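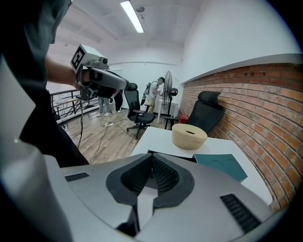

A bare forearm and a dark T-shirt, indoors.

The road to Vesdale climbs for an hour, and the bus does it twice a day. I took the early one in December, with bread in my bag and five passengers, most of them asleep. I wanted to learn why a town of 2,157 people still keeps its own night bakery when Flullow, down in the valley, has lost all three.

The bakery is called Makris. It opens at two in the morning and sells through a side window until the loaves are finished. People come in coats over pajamas. They speak little, they pay with coins, and they carry the bread home under the arm - too hot to hold in the hand.

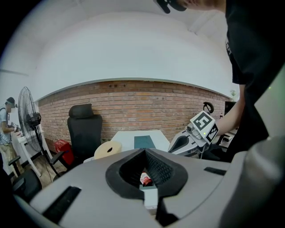

A small bottle with a white label, and a black T-shirt with white lettering.

The rye is the bread to ask for. Its starter is fed with water from the Jarik spring, and the old customers say they can taste when the snow has begun to melt. I could not taste it. I ate half a loaf on the church steps anyway, without butter, and my fingers smelled of caraway until the evening.
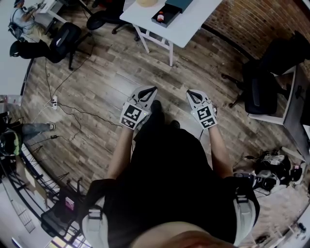

In winter the oven takes 665 kilos of beech wood a week. The wood is stacked behind the school, and the children pass it on the way to class. By seven the window is closed and the street is quiet again, and the bus to Flullow waits with its engine on.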